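4. Daily Use and Care of the Countertop

This section is for the Huletti solid wood countertop after the installation is finished. If the oil was applied less than 7 days ago, keep the surface free and go back to section 3.

4.1 Before the first use

1. Wipe the full surface with a soft cloth, a little damp, in the direction of the grain.
2. Dry it at once with a second cloth.
3. Put a few drops of water in a place near the wall. If the drops stay round, the oil is good. If the wood becomes dark under the water, apply one more thin layer of Estix oil and wait overnight.

Note: The color of the wood will become warmer in the first months. Please move the objects on the counter from time to time, so that no light circles remain under them.

4.2 Hot and wet objects

1. Always put a trivet under pots, pans and baking dishes. The Elletti round trivet (order number 263) is delivered with the countertop set.
2. Keep the trivet in the middle of the working area, where it can be reached from the stove without turning.
3. Bowls and cups can stand directly on the wood if their bottom is dry.
4. Do not leave wet paper or wet cloth lying on the wood. The water stays below it and makes a gray mark, which must be sanded.

CAUTION: A trivet protects only the area which it covers. A hot pan that is larger than the trivet must be placed in the center of it, and not for longer than the meal.

4.3 Arranging the objects

The kitchen works best when the back of the counter is for storage and the front is for work. We recommend this order:

1. Place the crock with the spoons and spatulas against the wall.
2. Place the spice jars near to the crock. Close each lid before you put the jar back, as ground spices (turmeric and paprika in particular) will color the oiled wood.
3. Put the tissue box on the side, away from the stove.
4. Lay down spatulas and knives only during cooking. When you finish, wash them and return them to their place.
5. Keep telephones away from the sink side.

The same counter in use, with the round trivet in the center and the tissue box further to the right: 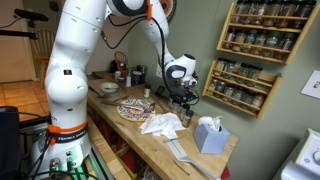
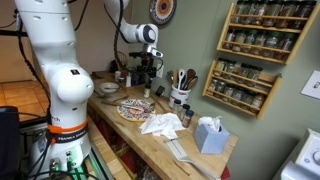 4.4 Cleaning after cooking

1. Take all small tools from the counter first, then the jars, then the trivet.
2. Collect crumbs with a dry cloth. Do not push them with a knife.
3. Wipe with warm water and one drop of dish soap. For grease, use Bae wood cleaner number 602 and let it work for one minute.
4. Rinse the cloth, wipe again, and dry in the direction of the grain.
5. Lift the crock and wipe below it one time per week.

CAUTION: Never use steel wool, bleach or a steam cleaner. Damage from these is not covered by the warranty.

4.5 Renewing the oil

Renew the oil when the drops in the test of 4.1 do not stay round any more. One can of Estix oil (1,000 ml) is enough for several treatments of a normal counter. Spread the used oil cloths flat outdoors to dry before you throw them away, because folded cloths with oil can start to burn by themselves.

For scratches and burn marks, see section 5.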